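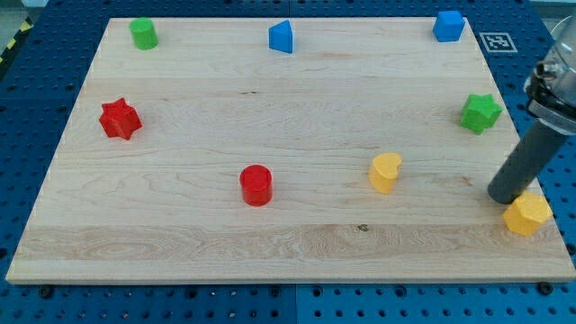
14/01/2018

Spent the whole day on the house rules for the block cell. Sosina wants a version she can sign by the end of the month, and what we had was four pages in Trygve's handwriting plus a list of complaints taped inside the cabinet door. I typed all of it up before lunch. Some of the rules contradicted each other. Two of them were about a gripper we got rid of in April.

The first argument was over what counts as a start position. Trygve's notes say the blocks go "well spread." Brock read that as anything that doesn't touch. Tihomir read it as far enough apart for the tip to come down between any two of them without brushing either one. I sided with Tihomir and wrote it that way, with no distance given. Ingegerd wants a distance. She is probably right, but we'd have to measure it and then stick to it, and I don't want to put a number in the rules that I made up at my desk.

Next was resets. When a run goes wrong, people have been reaching in to nudge a block back where it was. The new wording is that you stop the run, mark it as stopped, wait for the arm to be parked, and only then put a hand past the tape. No exceptions for quick fixes. Brock said this will slow us down. I said yes. He asked me to write down that he said it, so I put it in the meeting notes too.

The tape itself got a paragraph. Yellow and black means the edge of the cell. Nobody stands a coffee on the pegboard side of it, and no loose tools stay on the blue panels once the arm is powered. I found a hex key in there last week and never learned whose it was.

We also settled the names. This has been a nuisance for months. The Pullis logs and the Zuletus logs use different words for the same yellow block, and one of the blue ones is "block" in one place and "prism" in another. From now on color first, then shape, one word each, from a list kept in the binder. If you can't decide what a shape is, you look at the list. You don't invent a word. I went back through 27 old log sheets this afternoon to see how bad it was and changed nothing on them. Ingegerd's rule, and a good one: old sheets stay as they were written, and corrections go on a separate page with initials.
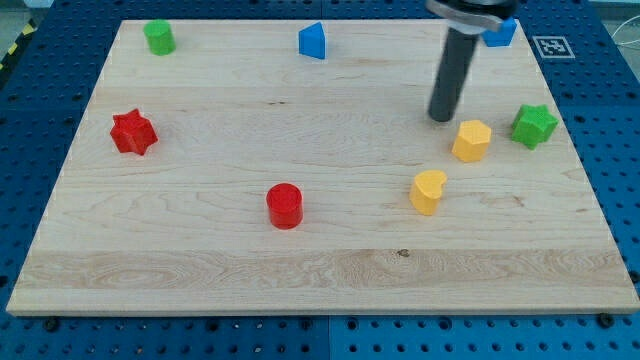
Tihomir wanted a rule about the marker as well. Ours lies flat on the pegboard past the far right corner of the wood, and it has to stay there and stay uncovered. If it gets moved, even to wipe under it, you redo the calibration and write that in the log before the next run. I had assumed everybody knew this. Brock didn't, and he has been here longer than I have.

The board gets the same treatment. Check that it hasn't shifted against the bolts at the start of each session. Sosina asked for a check at the end too, and I left that in as a recommendation. Two checks a day will get skipped and then we'll have a rule that people are used to ignoring, and I'd sooner have one they follow.

The long argument was speed. Myklebust sent us a draft of their own practice sheet, which has a slow mode for the first 6 runs after any change of tooling. Trygve thinks that's too few. Sosina thinks it should depend on what was changed. We left it at 6 and added that anyone can ask for more without having to explain why. I like that last part best of anything we wrote today.

Still open: who is allowed to clear a stop. At present it's whoever is nearest. Sosina wants two names per shift. Trygve says on some shifts there aren't two people. I've put a blank line in the document and will bring it up when everyone is in.

Finished at six. Total came to three pages, down from four. Printed one copy for the binder and one for Ingegerd, who marks up paper and won't do it on a screen. The printer is low on toner again. Hirudetti said they'd ship a cartridge and I have no tracking number, so call them in the morning.

Legs stiff from sitting. Soup for dinner, then bed.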